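Vitora 小厨房 图集:白桌上的一套家什

首页 > 图集 > 小厨房

这一页收的是 Vitora 小厨房的玩具餐具和食物模型。小厨房在 Zinchenko 楼的二层,门口左转,靠里那间。外借的东西和留在房间里玩的东西是分开登记的,这一页只讲留在房间里的,也就是白桌子上常用的那一批。外借目录另有一页,借箱子的家庭请看那边。

图集春天整理过一遍,三月又补了文字。有些东西换过,有些补过,登记号以柜门内侧贴的单子为准。图片点开可以看大图,手机上可能要等几秒。

把手、门和小零件

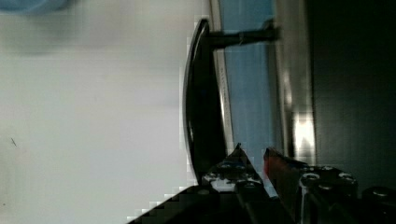
小厨房的登记表上一共有 277 件东西,从汤锅到豌豆粒都在里面。表是按材质排的,先排塑料,再排金属,布的和木头的放在最后,找起来不算方便,但是用惯了也就不想改。凡是带把手的东西,表里都多一栏,写把手的颜色和固定方式,方便检查。弧形的黑把手归在“高把”一类,连着一截深色的横杆,杆上有一道银色的小环,后面是浅蓝色的面板。把手这一栏每个月看一次,松了就记下来,等有空的时候统一拧。拧的时候用手感觉到阻力就停,拧过头塑料会发白,白了以后再过一阵就裂。

把手上最容易积东西的地方是弯进去的那一侧。擦外侧大家都会擦,内侧用手指裹着布才够得到。黑色不显脏,只能靠摸,摸到发黏就要擦。我们用温水加一点点洗碗液,布拧到不滴水,擦完再用干布走一遍。酒精不要用在有光泽的黑塑料上,用过一次,表面起了一层雾,后来那件就挪到备用柜里去了。

有反光的金属面只用干布。金属面上的指印看着很多,隔两三天擦一次就够,每天擦反而容易留下细划痕。布要用软的,厨房纸也不行。

小零件(螺丝、垫圈、掉下来的盖子)都放进 Zaltitness 的小抽屉盒里。这个盒子有三层,上层放螺丝,中层放垫圈和卡扣,下层放暂时认不出来是哪里掉的东西。下层每隔一阵翻一次,多半能找到主人,找不到的再放回去。抽屉盒放在大人够得到的高度,孩子在的时候是关着的。

关于尺寸

经常有人写信来问这些东西多大,能不能和家里的玩具混着用。我们没有给每一件量尺寸,表里只分大中小三档。大档是指大人一只手托不稳的,锅和篮子大多在这一档。中档是一只手能拿住的,盘子、铲子和瓶子都算中档。小档是能攥在手心里的,食物模型几乎全在小档。

小档里面又有一部分标了红点,意思是三岁以下的孩子不单独玩。红点贴在登记表上,玩具上不贴,贴了也会被抠掉。带小小孩来的家长可以先在门口看一眼表,把有红点的挑出来放到高处,走的时候再放回去。

混着用是可以的,只是回家前请对一下。有几次家里的玩具鸡蛋留在了小厨房,小厨房的玩具鸡蛋跟着回了家,两边都是白的,过了很久才发现。现在我们的鸡蛋底下都用铅笔画了一道。

盘子和碗

小厨房的盘子颜色都偏淡,灰紫、青绿、蓝,还有一些米白的。选淡色是因为食物模型颜色重,放上去一眼就看得清。早先有一批深色的盘子,草莓放上去还行,茄子和黑橄榄放上去就什么都看不见了,后来送给了楼下的沙池,在那边用来装沙子,用得挺好。

灰紫色的圆盘是用得最多的一种。孩子们喜欢拿它当“大盘”,主菜都往上放,瓶子也往上放。青绿色的那种比它小一圈,常被当成点心碟。蓝色的更小,装汤装酱料都有人用。大人不要替孩子规定哪个盘子装什么,我们试过在盘底贴图案,想让孩子按图案归类,结果大家都忙着看图案,没有人做饭了,贴了一个星期就揭了。

揭贴纸留下的胶用食用油搓,搓完再用洗碗液洗一遍。半透明的盘子留胶特别明显,对着窗户看是一圈一圈的。如果哪位在盘底摸到黏的地方,请告诉前台,不用自己处理。

盘子叠着收,最大的在最下面,碗不和盘子混叠。碗倒扣着放在柜子的第二格,碗口朝下,这样灰落在外面,拿出来擦一下外壁就能用。柜子第二格的隔板稍微有点往前斜,碗放满的时候前排会滑,所以只放两排,多出来的放到第三格去。

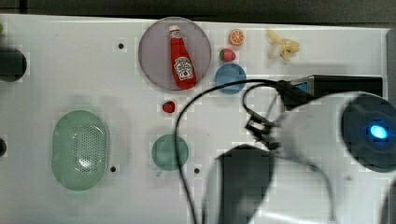
沥水篮和盘子分开收。篮子底下全是小孔,叠在盘子上会把孔里的水压到盘面上,第二天打开柜门就有一股闷味。洗过的篮子先竖着晾,晾到孔里看不见水珠再收。孔里如果卡了东西(最常见的是橡皮泥,其次是饼干屑),用软毛牙刷从背面往外刷。不要用牙签去捅,捅断的牙签头更难弄出来,有一回为了一截牙签头花了半个上午。

橡皮泥原则上不进小厨房,它有自己的房间。但是孩子的口袋里装着什么谁也说不准,所以牙刷一直备着两支,一支新的,一支旧的,旧的只刷底和脚垫。

椭圆形的淡绿色篮子在孩子那里有很多用处。洗菜是最正经的一种。有的当摇篮,有的当帽子,有的当船。当帽子戴的时候容易夹头发,长头发的孩子请家长留意。当船的时候一般会把水果都装进去,从桌子这头推到那头,推到边上就要接住。白桌子的桌面很滑,推得重了会直接飞出去,水果滚一地。

食物模型

食物模型常放在桌上的有 17 件,其余的在柜子里轮换。每隔一段时间换一批,换的时候留几样老的,不然常来的孩子会找。草莓和橙子是从来不换的,换过一次草莓,当天就有孩子站在柜子前面等着。

草莓都很小,带绿叶子。叶子是软的,容易被咬,咬过的叶子边缘会发毛,发毛就换下来。草莓丢得最多,沙发缝里、围裙口袋里、窗帘下面都找到过。它小,又圆,从桌上滚下来一点声音都没有。我们每次收东西都先数草莓,数够了再收别的。

橙子有整个的和切开的两种。切开的那种能看到一瓣一瓣的果肉,孩子拿它教弟弟妹妹认“里面”和“外面”,这个用法是我们没想到的。整个的橙子常被当球踢,所以现在整个的少放,切片的多放。

剥了皮的香蕉也是常年在桌上的。皮张开成几条,果肉是奶白色的。有小小孩拿着它的时候会说是章鱼,也有说是星星的,说什么都可以。皮的根部最脆弱,往外掰多了会有一道白印,拿的时候捏中间就好。

番茄酱瓶是红身白盖,瓶上有白色的标签。这个瓶子在小厨房的出场次数恐怕是最高的,炒菜要挤,煮面要挤,做蛋糕也要挤。盖子是装饰用的,请不要硬拧。标签的角容易翘,翘了用手压平,压不平的时候送到前台来,我们用胶棒粘。以前用过透明胶带,时间长了发黄,比翘角还难看。

玩具蔬菜那边种类多,这里不一件件写。胡萝卜和黄瓜是可以切的那种,中间用魔术贴连着,切的时候有“刺啦”一声,孩子们就爱听这一声。魔术贴里面卷进头发和线头就粘不牢了,用细齿梳梳一梳,能好一阵。梳子放在 Zaltitness 盒子旁边的笔筒里。

豌豆是整套里最小的东西,平时收在带盖的罐子里,有大人在旁边才拿出来。罐盖上写了颗数,收的时候对一下。

锅和铲子

锅都是黑的,有平底的,也有深一些的。黑锅放在白桌上位置最显眼,孩子进门先奔锅。同时来几个孩子的时候,锅就不太够分,所以一般把锅分开摆,让大家各占一处,挤在一起的时候容易碰翻。桌子的左边靠墙,适合放锅,孩子站在那里背后没有人走动。

铲子里最受欢迎的是薄荷绿的那把漏铲,头宽,上面有一排长方形的口子。孩子喜欢透过口子看东西,也喜欢拿它铲桌上的草莓,草莓在铲面上待不住,铲起来又滚掉,这样能玩很久。漏铲柄长,转身的时候会扫到旁边的人,家长看到孩子拿着它跑,请叫他停下来走。

勺子有三把,汤勺一把,饭勺一把,还有一把说不清是什么勺,头很浅,孩子叫它“尝尝勺”,我们就按这个名字登记了。

锅铲洗完以后锅口朝下扣在架子上,铲子挂着。挂钩是粘的,承重有限,一个钩上只挂一件。去年夏天有个钩子掉下来,连着上面的三件一起掉进了水池,后来就写了这一条。钩子后面的墙是瓷砖,粘之前要把砖面擦得很干净,粘好以后放一晚上再挂东西。

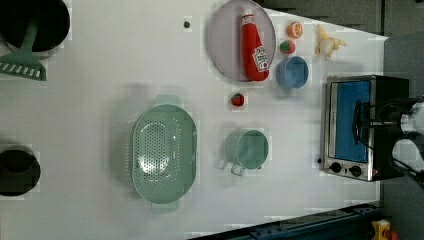

架子最下面一层不放锅,留给洗好还没干的布。布是旧毛巾剪的,四边锁了线,不锁线会掉毛,毛会粘在食物模型上。擦桌子的布和擦玩具的布分两种颜色,擦桌子的是格子的,擦玩具的是纯色的。如果拿错了也没关系,重新洗一遍再用,请不要放回原处。

桌子

白桌子是这间屋子里最大的一件家具。搬进来的时候拆了门。桌面白,什么颜色的东西放上去都清楚,缺点是蜡笔印也清楚。蜡笔印用橡皮先擦,擦不掉的用小苏打调成糊,敷一会儿,再用湿布抹掉。水彩笔印有的擦得掉,有的擦不掉,擦不掉的就留着。

桌面上有小孔,孩子会往孔里塞东西,塞进去的多半是纸条,有时候是吸管头。纸条用镊子夹,夹不出来的等它自己掉下去。请不要往孔里倒水。

桌沿我们包过一次软边,孩子总去撕,撕下来的软边又成了面条,煮了很多锅。后来没有再包,改成把桌子附近的地面清出来,不放小凳子,跑起来不容易绊。地面是深灰色的,掉了深色的东西不好找,收的时候请蹲下看一眼,尤其是墙角和柜子底下。

桌子周围站着玩比坐着玩方便。个子小的孩子可以踩踏板,踏板两块,用完推回柜子下面。踏板底下有防滑垫,垫子卷起来的时候不要踩。

怎么收

收东西的时间是每场结束前 20 分钟。时间到了我们会把灯调暗一点,再调亮,孩子们看见灯变就知道该收了。不摇铃,以前摇过,摇铃的时候大家都跑过来抢铃。

收的顺序写在柜门上,这里抄一遍:

先数草莓和别的小件,放进带盖的罐子。

再收水果和蔬菜,切开的先拼回去。

瓶子站着放进浅筐,盖子朝上。

盘子叠好,大的在下,碗另放。

篮子倒空,看一眼孔里有没有东西。

锅和铲子最后收,因为孩子会一直用到最后。

擦桌子,擦完把布放到架子最下层。

看一眼地上。

顺序乱了也不要紧,草莓那一条请尽量照做。收不完的放在桌子中间,用一块布盖上,我们晚一点来收。

标签是用 Priltent 打印的,字大,带一个简单的轮廓图,不认字的孩子也能照着放。轮廓图是我们自己画的,画得一般,锅和盘子画得差不多,后来在锅的图上加了把手才分得开。标签沾水会卷,水池旁边的几张已经换成了过塑的。

清洗和更换

食物模型每周洗一次,用温水,不用开水。开水会让软的东西变形,以前有个玩具包子变成了饼,一直当饼用到现在。洗的时候带小孔的、里面会进水的要捏干,捏不干的挂在网袋里晾。网袋不要晒太阳,红色的东西晒了褪色最快,番茄和草莓褪成粉红以后孩子就不认了。

盘子和碗和锅用得多的时候隔天洗,少的时候一周两次。半透明的盘子洗完要擦干,自然晾干会留水印。颜色淡,水印不算明显,对着光才看得到,但是积多了摸上去发涩。

有下面这些情况就换下来:有裂口,有尖角,掉色掉到手上,零件松了拧不紧,或者有洗不掉的味道。换下来的先放进备用柜,集中看一次再决定是修还是不要。能修的大多是把手和轮子一类的。食物模型一般不修,裂了就不要了,软的东西粘过以后接缝是硬的,孩子咬到会不舒服。

每年添置和更换有一笔 400 元的小预算,主要花在小件上。大件坏得少,有的锅比来玩的孩子年纪都大。想捐玩具的家庭请先写信,告诉我们是什么、大概多大、有没有缺件。毛绒的食物收不下了,已经有很多,洗起来占地方。带电池会出声的也不收。盘子、碗和结实的小锅一直需要,颜色最好是淡的。

常问的几件事

能不能带真的食物进来玩?不能。水可以带,放在门口的架子上,喝完再进来。

能不能只借一件?留在房间里的不外借。外借目录里有相近的,可以成箱借,也可以单件借。

拍照可以吗?可以拍自己的孩子和玩具,拍到别的孩子请先问一声家长。

东西摔坏了要不要赔?不用,告诉我们一声就好,坏的那件请不要放回柜子里,交给前台。

为什么桌上总有一瓶番茄酱?因为拿走会有人问。

有没有适合左手的?铲子和勺子左右手都能用。玩具剪刀有一把左手的,柄上缠了绿线。

可以在这里过生日吗?小厨房太小,过生日请用楼下的大房间,玩具可以借一箱下去,盘子另外准备。

还没放上来的

围裙和手套的图还没有整理好。围裙洗过几次,尺码标都看不清了,要一件件比着重新写。木头的烤箱在修门,门上的合页松了,关上以后会自己慢慢打开,修好以后再补图。茶具单独放一页,杯子和杯碟对不上的那几套也会放进去,哪位家里有落单的玩具杯碟,可以带来比一比。

登记表的最新一版贴在柜门内侧,页上的文字和表不一样的地方,请以表为准。发现写错了的,请在前台的本子上留一行字,写清楚是哪一件。

返回图集 | 外借目录 | 开放时间 | 到 Zinchenko 楼怎么走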